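Print this page | E-mail this page

# Wovstead Strike Reporting Dataset

## Summary

Records of publicly reported air and drone strikes, coded from news wires, local radio logs and ministry statements. Each row is one reported strike. The current release holds 432 rows and replaces the August release. 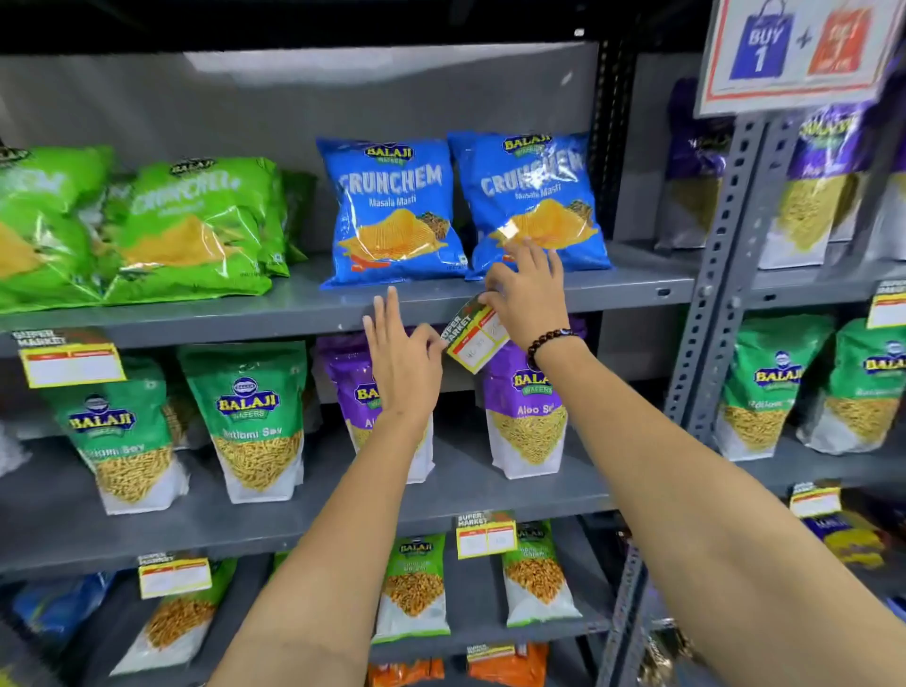 Rows are coded twice, by separate coders. Where the two disagree on location or casualty range, the row goes to a third coder and the field `adjudicated` is set to 1. Over 40 rows carry that flag.

## Fields

- `event_id`: stable across releases
- `loc_precision`: 1 (named site) to 8 (country only)
- `cas_low`, `cas_high`: lowest and highest reported deaths
- `claimed_by`: party claiming the strike, blank if none
- `src_n`: number of independent sources

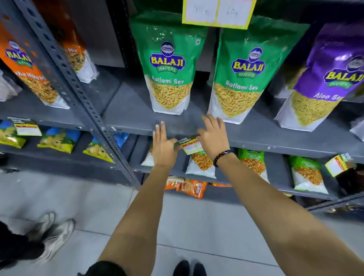 A wire story reprinted by several outlets counts as one source. Official denials are kept in `notes` and do not change `src_n`. Blank casualty fields mean no figure was reported. Do not read them as zero.

## Known limits

- Coverage drops sharply outside towns with a working press.
- Strike dates follow the first report and may lag the event.
- "Militant" and "civilian" are recorded as the source used them, with no check on status.

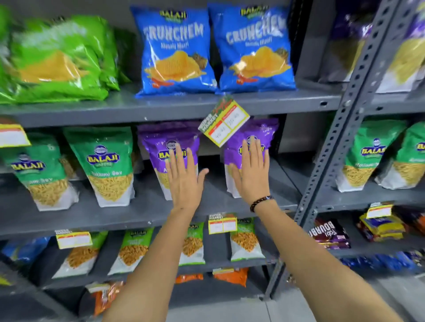 ## Files and use

`strikes.csv` is the main table. `sources.csv` joins on `event_id`. The Grulby place-name list is needed to rebuild `loc_precision` and is shipped separately. Load with the Sasero script or any CSV reader (UTF-8, comma separated).

Free for research use. Cite the release number.

Contact: Rathnayake data desk | Copyright Wovstead | Back to top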